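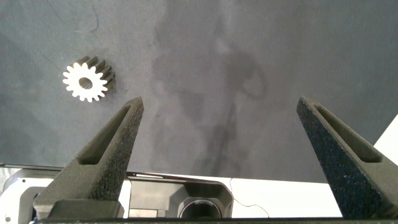
The controller said "part held" and the arm drove away to the next station with nothing between the fingers, and we found this only when the cycle count and the box of gears did not agree. Is the finger set bad or is it the software?

We received this message through the product form in November, and after it a few more of the same kind. The finger set is good. The fault is in the grip check, and it concerns every customer who uses the Varine finger set for small gears with firmware 2 on the Fekau controller.

Products > Grippers > Finger sets > Varine tapered pair

4 min read

Varine tapered finger set, with service notice

The Varine set is a pair of long tapered fingers for picking small round parts from a flat surface. The fingers are sold in pairs and must be changed in pairs. Maximum load is 500 g. The set fits the Fekau gripper directly, and the Stona gripper with the adapter plate, which is ordered separately.

What goes wrong

When the gripper closes, the controller compares the motor current with a limit. If the current is above the limit before the fingers reach the end position, the controller decides that a part is held. With a new finger set this works well. After long use, dust from the parts collects in the guide and the fingers move with more friction. The current rises early, and the controller reads this friction as a gear.

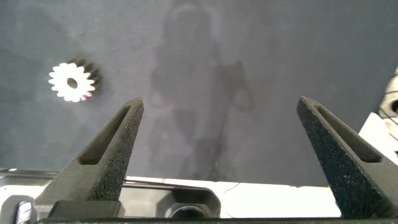
The opposite case was also reported to us, but less often. The fingers touch the gear on the edge of the teeth, push it to the side, and the current goes up for a short moment. This moment is enough for the check to pass. The arm lifts, the gear stays where it was pushed, and the next pick in the program goes to a place where there may now be two parts close together.

Safety

An empty pick by itself is mostly a loss of time. The danger comes after it, when a person sees the missed gear and reaches for it with the hand. The program does not know that something is wrong, so the arm is still in automatic mode and the fingers can close again without warning. Please stop the arm with the emergency stop before anybody touches a part on the mat. The pause button on the tablet is not sufficient. Pause holds the arm joints only, and the gripper can still finish its last command.
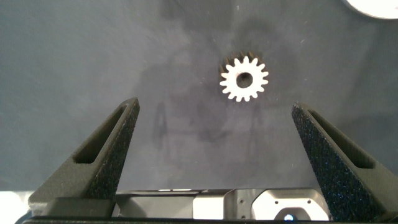

The check of the guide takes a short time and should be done every 500 cycles until the new firmware is installed:

Press the emergency stop and disconnect the gripper cable.
Move both fingers by hand over the full stroke. They should go evenly and without a hard point.
Clean the guide with a dry brush. Do not use oil, it keeps the dust inside.
Connect the cable, release the stop and run the empty close test 10 times. If "part held" appears even one time, take the gripper out of service and write to us.

Customers who use the Kokkonen teaching package will find the empty close test under Maintenance. In the older package it is under Tools, and the name is "Close w/o part".

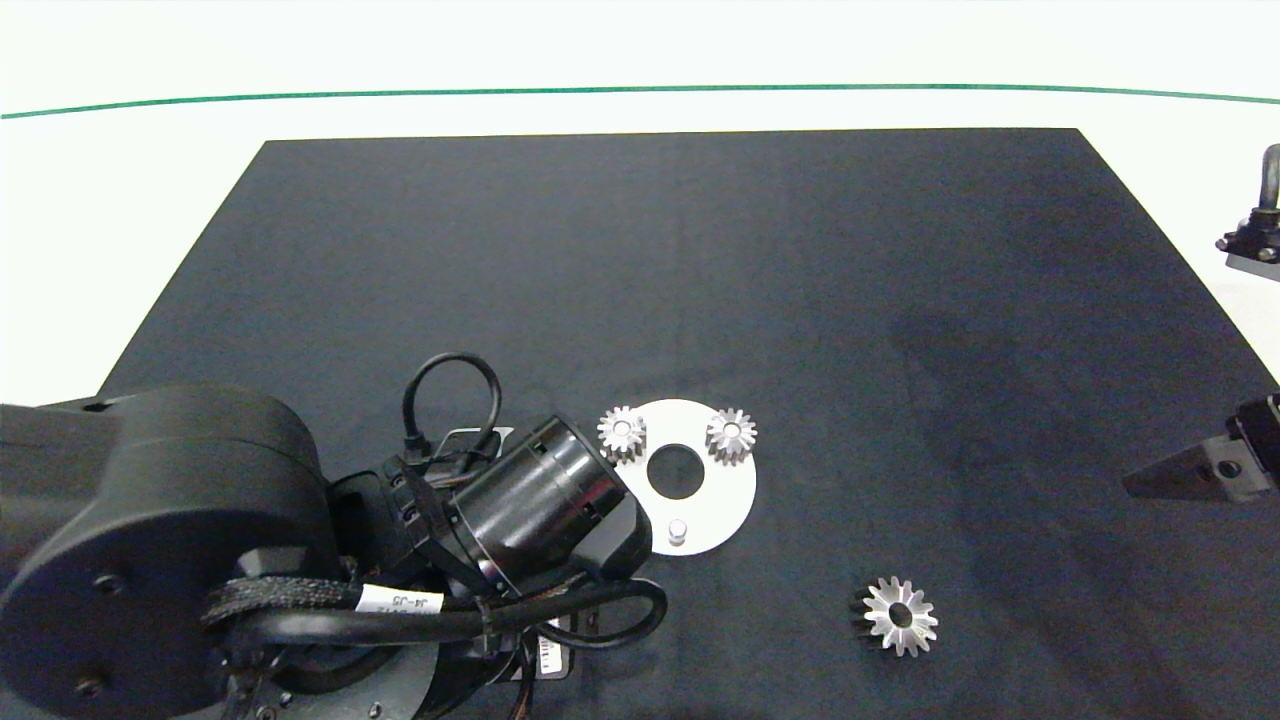

Two small gears on the white plate and a third on the mat.

Firmware and exchange

The corrected firmware compares the finger position together with the current, and it repeats the check after the lift. You must enter the diameter of your gear again after the update, as the old value is not carried over. Finger sets which fail the empty close test after cleaning are exchanged free of charge. Please send both fingers, also when only one feels rough, and write the serial number of the gripper on the delivery note.

Notice last changed: Wednesday, May 20, 2026

17 shares · 6 comments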